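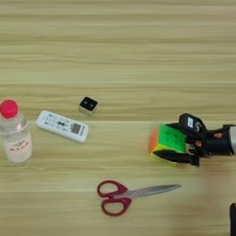 Monday, Mokham bench, tidying trials

Good morning on the desk-clutter job! The question from the Gerkis people was whether an arm can clear a table the way anybody would before tea, and I'd put us at "nearly, if you aren't in a hurry". Today's set: bottle with the red cap, air-con remote, scissors, Rubik's cube, and the little square box with the two dots on top. All of it is stuff you'd find on any kitchen table by the weekend, which is why I like it so much more than the foam blocks.

Cube is still the favourite. Flat sides, decent grip, hardly any fuss about which way round it sits. Ran it 7 times before the break and only had to step in once (my fault, old grip width left in the settings). I'd let it put cubes away in my own house.
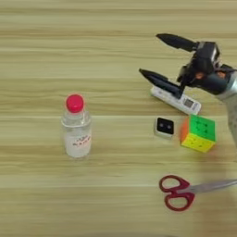 The remote is where it gets properly interesting. It's thin and lies flat, so the fingers have to come in very low, and a person would just slide it to the edge and pinch it. Górecki method from last March does more or less that, nudge first and grip after, and I want to try it again with the slower approach, 200 ms pause before closing. Small box needs the same treatment, I think.

Scissors: grip by the handles only, blades pointing away from whoever's standing there. Handing them to a person is a different job and I'm not touching it yet.

Bottle: go for the body, leave the cap alone. Keep the force low, plastic that thin dents.

So, chores? Clearing a table, yes, I really think we're close. Wiping it afterwards, no. And a child would do the lot in the time we take over one remote, but last year we couldn't do the remote at all!

To do
- Gimance finger pads, try the softer pair
- save logs under 2903
- rerun remote, 4 starting angles
- ask for a second bottle, same as this one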